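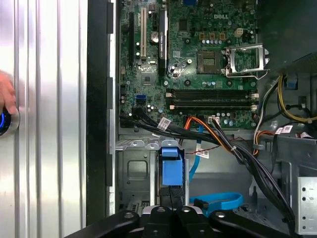
Findside rotation notes, 08/03/2020

Findside will open the Markik series with a five-man rotation after using six starters through July. Casado moves to the bullpen, where he will cover the sixth and seventh innings on days when the starter is held to a short pitch count. He threw 41 pitches in his last outing, and the club wants two full days of rest before he is used again.

The staff has worked 973 innings going back to the start of last season, and the walk rate has dropped in each of the past three months. Most of the change comes from first-pitch strikes. Findside starters got ahead of 64 percent of hitters in July, mainly with the two-seam fastball down and to the arm side. The changeup is still used less than the coaches would like against left-handed hitters.

On defense, the middle infield will play one step deeper at Flavwood, where the grass is cut short and ground balls reach the dirt faster. Outfield depth stays the same except with a runner on second and two out. Cutoff assignments are unchanged.

The infield group is asked to review the bunt coverage sheet before the first game. Nearly 12 minutes of each practice will go to pickoff timing until the series ends. Pitchers who are not scheduled to throw should report with the position players and shag during the second round of batting practice. Bullpen sessions move to the left field mound.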